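Sprechnotizen: Übergabeprotokolle, die auch nach dem Auszug noch etwas taugen
Vortrag vor Vermieterinnen und Vermietern, 14. März 2025

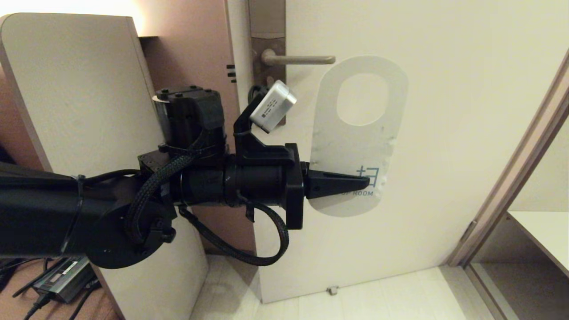
Kavinda Wickramasinghe schrieb mir vorab, ein Protokoll sei doch bloß Papierkram, bei netten Mietern reiche ein Handschlag. Damit gleich anfangen, laut vorlesen, kurz in den Saal schauen. Wer nickt? Ich habe früher selbst genickt!

Einstieg
Meine erste vermietete Wohnung, Haus Cordier, 70 Quadratmeter, Altbau. Einzug im September, alle gut gelaunt, Schlüssel über den Tisch, fertig. Beim Auszug dann der Streit um einen Kratzer im Parkett — war der vorher da? Ich wusste es nicht, der Mieter wusste es nicht, und gestritten haben wir trotzdem wochenlang. Es ging am Ende um 300 Euro. (Pause lassen, hier lachen meistens welche.)

Was hineingehört
Raum für Raum vorgehen, immer im Uhrzeigersinn ab der Tür. Klingt pedantisch, macht aber richtig Spaß, wenn man es einmal raus hat, und man vergisst keine Ecke mehr.
Zählerstände mit Zählernummer. Die Nummer fehlt fast immer!
Schlüssel einzeln aufführen, auch Briefkasten und Keller.
Mängel so beschreiben, dass eine fremde Person sie wiederfindet: »Fensterbrett Küche, linke Ecke, Lack abgeplatzt, daumennagelgroß« statt »Fensterbrett beschädigt«.
Neue Anschrift der ausziehenden Partei. Ohne die geht die Nebenkostenabrechnung ins Leere.

Beispiel Ceton
Folie wechseln. Die Wohnanlage Ceton hat zwei Aufgänge, und im hinteren hat Wissam Karam die Übergaben umgestellt: erst gemeinsam durchgehen, dann schreiben, dann noch einmal durchgehen. Dauert länger, ja. Aber beim zweiten Durchgang fallen den Leuten die Dinge auf, die sie beim ersten vor lauter Umzugskisten im Kopf übersehen — den tropfenden Hahn, die Steckdose hinter der Heizung. Ich finde das großartig und mache es seitdem genauso.

Papier oder App
Wird bestimmt gefragt. Ich habe Endov und Bivar ausprobiert, beide gehen gut. Bivar ist auf dem Handy angenehmer, bei Endov lassen sich die Räume leichter umsortieren. Mit Kugelschreiber und zwei Ausfertigungen geht es genauso. Wichtig ist, dass beide Seiten unterschreiben und beide Seiten ein Exemplar mitnehmen.

Heikle Stelle, langsam sprechen
Normale Abnutzung ist kein Schaden. Laufspuren im Flur gehören zum Wohnen dazu. Wer das schon beim Einzug freundlich sagt, hat beim Auszug ein viel leichteres Gespräch. Und niemanden zur Unterschrift drängen! Bei Uneinigkeit beide Sichtweisen ins Protokoll schreiben. Keine Rechtsberatung geben, bei Einzelfällen an den Verein verweisen.

Schluss
Zurück zu Kavindas Handschlag: gern, aber nach dem Unterschreiben. Dann Fragen. Vordrucke liegen hinten am Ausgang, bitte pro Person nur einen Satz nehmen.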